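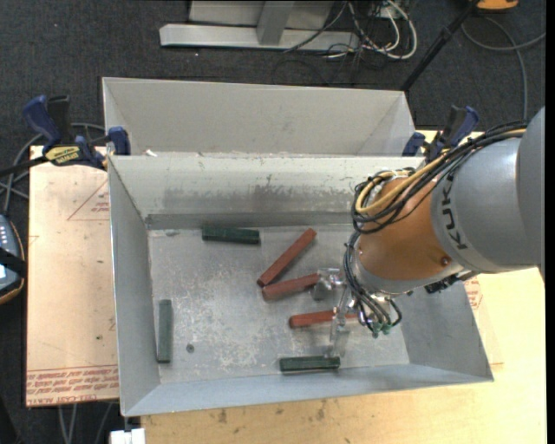

Red and green blocks in a metal bin.

The Piano at Zallmont

The bus to Zallmont left at 3 in the afternoon and Sandra Cheetham was the only passenger who had no shopping. She sat behind the driver with her tool bag on her knees. In the bag were her tuning lever, her felt strips, two forks and a sandwich that she did not want anymore.

The letter had come to the shop in September. It was written by hand on the back of a bill from Gasser, the hardware store, and it asked for the tuner who had come before. The tuner who had come before was her father. She had read the letter to him in the kitchen, and he had listened with his eyes closed, as he did with instruments.

"The Dunetti," he said. "Upright, walnut. The A above the middle always falls."

"Do you want that I write to them and say no?"

"No. Go. But take the old lever, the pins are thin."

So she had the old lever. It was heavier than hers and the handle was dark from his hand.

The house stood at number 46, behind a hedge which was cut on one side only. A woman in a man's cardigan opened the door before Sandra could ring. She looked at the bag, and then past Sandra to the street, as if another person must still come out from behind the hedge.

"He is retired," said Sandra. "I am his daughter."

"You have his chin," said the woman, and let her in.

The piano was in the back room, under a blanket. When the blanket was taken away there was a smell of camphor and old apples. On the fallboard stood the name Dunetti in gold letters, but the D was rubbed off, so that it looked like a different family. Sandra played one octave slowly with her left hand. It was bad, but it was bad in an even way. The whole instrument had gone down together, like people who sit a long time on one sofa.

"When was it played the last time?" she asked.

"Yesterday," said the woman.

Sandra took off the front panel and put the felt between the strings. She struck the fork on her knee. From the kitchen came the sound of a tap, a plate, a radio which was turned down and then turned off. The woman did not come in, but she did not go far either. Sandra could hear the floor when she moved her weight.

She began in the middle, as she was taught. The pins were really thin. With her own lever she would have turned them too much, but the old one gave her time. She brought up the A and waited. She played it again and it had already fallen a little. She brought it up once more, somewhat higher than it should be, and let it come down to its place by itself. Her father had never told her to do this. She had only seen him do it, through a door, in some other house, when she was small and had to wait in the hall with her coat on.

Inside the case, on the wood beside the lowest strings, were pencil marks. Tuners write there the month and sometimes the weather. It was her father's writing, very small. Damp. Dry. Snow, bus late. Near the bottom he had written only: She played the Bumudel waltz. Under this was another line, and it said the same thing. Then came a third, with no month beside it.

Sandra read them and held the lever in her lap for a while.

It was getting dark when she closed the piano. The woman came in with tea on a tray and an envelope with the money, which was too much. Sandra gave back a part of it. They discussed this politely, and in the end the money lay on the tray between the cups and belonged to no one.

"Is he well?" asked the woman.

"He doesn't hear the high notes now. The low ones he hears."

The woman nodded. She sat down on the stool and turned it a little to the left, and back. "Your bus is in twenty minutes," she said.

"Yes."

"It is not a long piece."

She played with her cardigan sleeves pushed up to the elbow. It was an ordinary waltz, the kind people danced to in village halls, and most of it lay low on the keyboard. In the second part she made a mistake, went back, and made it again — then she laughed and went on without that bar. The A came many times. Sandra listened for it each time, and it held.

Afterwards she asked for a pencil. She took off the panel once more, bent down with the lamp, and found that there was still room for one line.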